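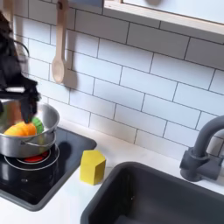
Play kitchen pots – real stainless or the toy ones?

fengyi_t
Hello all, long time reader here. We've set up the play kitchen for my two (black stovetop, white bench, little sink) and I've been going back and forth on the cookware since September. The pot with the orange and yellow veg and the green one in it is the stainless steel one, and I do love how it looks on the burner ring, but my mum thinks metal is asking for trouble. What does everyone else use?

Bovell_Nan
Oh, what a lovely shiny pot! I'm for metal every time. Ours came from the op shop years ago and it's been through 8 grandchildren, and apart from a dent or two it's as good as the day I brought it home. The plastic ones split at the handle and then you're forever finding bits under the couch.

prasanna.talukder
I'll have to disagree with Nan there, sorry. We had metal and the noise at 6 am was something else, plus my youngest dropped one on her foot and there were tears all round. We swapped to wooden pans and the whole house is calmer.

Bovell_Nan
Fair enough, love, though mine sleep through anything!

mk_kwan
Does the yellow six-sided block beside the stove have a job? At our place any block near the kitchen is cheese or butter, and heaven help you if you put it back in the block tub.

fengyi_t
Butter here too, Mei-kuen! Or cake, depending who you ask. Prasanna, I hadn't thought about the early mornings, and that's a worry with our floorboards.

prasanna.talukder
A folded tea towel on the bench helps a bit – not much help once they've worked out it's also a cape.

dustmont_dad
Metal pot, wooden spoon. Most of our racket was the spoon.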